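The Reading Diary, May 2024

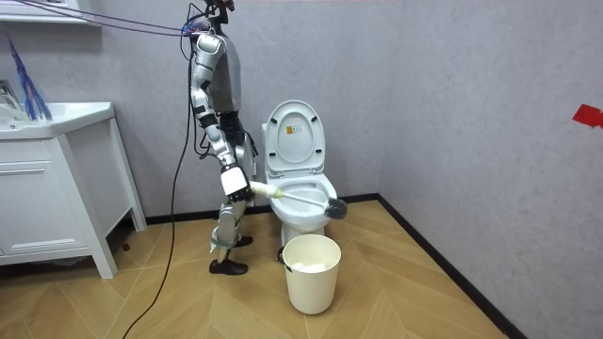

Finished The Salt Below

Well, I did it! I finished The Salt Below at ten to two this morning with the hall light on and the dog wedged behind my knees, and I have been useless all day as a result. Bukola Ibrahim pressed it on me back in April and I let it sit on the dresser for weeks, because the cover has a drowned church on it and I thought, oh, another drowned church. I owe her an apology and probably a lunch.

It's set in Clerel, a fishing town on an inlet where the tide goes out one evening and simply doesn't come back. You'd think that would be the whole of it, but by page 30 people have begun walking out onto the mud to see what's there, and the ones who come home won't drink anything but sea water. The narrator, Landari, is sixteen and looking after her grandfather, and she keeps a list on the pantry door of everyone who has gone out. I loved that list. It grows without her mentioning it, so you find yourself flipping back to check who was on it two chapters ago, and then you wish you hadn't.

The middle sags a bit, I'll admit. There is a long stretch in the cannery with a man called Usman who explains the town's history in paragraphs the length of my arm, and I did skim (sorry, Usman). But then the grandfather starts leaving his boots by the back door every night, toes pointing out -- and I had to put the book down and go and make toast. I haven't been properly frightened by a pair of boots before.

I'm still in two minds about the ending. Without spoiling it for anyone who borrows this notebook, I wanted Landari to open the door and I also very much didn't, and the author let me stew in that for a whole chapter. Nneka Adeyemi rang while I was peeling carrots and we argued over it for so long that the potatoes caught. She reckons the grandfather was gone from the first page and it's all there in the colour of his tea. I went back and looked, and I can't see it, but she has me worried now.

Book group is doing it next, which is lovely, although Remo Berchtold has already announced that he doesn't read anything with monsters in it. I told him they hardly appear. He asked how many pages and I said 400, and he made a noise like a kettle. He managed that enormous thing about the railways last winter without a murmur, so I think he'll cope.

Next on the pile is a slim one Osaze Tamuno lent me, about a lighthouse -- only 90 pages, and he swears it's a gentle ghost story. He said that about the last one. I'm going to start it tomorrow after lunch, in the front room, with the curtains open.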